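Multov school supply drive passes its goal

26 September 2020

Families in Multov have come through again, and in a year when a good many of them could have been forgiven for sitting this one out. The town's fall school supply drive closed this week with over 200 filled backpacks, all of them now stacked in the back room of the Vanags bookstore and waiting to go out to children in Multov and in Hurov, just across the river.

Inese Juška, who has run the drive since it began, had planned on a May start, but with schools closed she held off until August. "I kept thinking people would be tired of being asked," she said, "and then the bags just kept coming, and coming — I had to borrow my sister's garage!"

Cash gifts reached $2000, and that money will go toward winter coats. Pickup is at the side door on Jalimgate, and parents are asked to wear a mask.
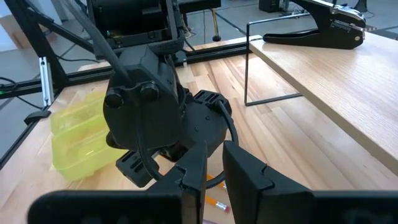 Notebooks and glue sticks are well covered for now, Juška says, but the small things run out first. Even a couple of pencils like the ones on the wooden tabletop are welcome, and the drop box by the register will stay out until the first snow.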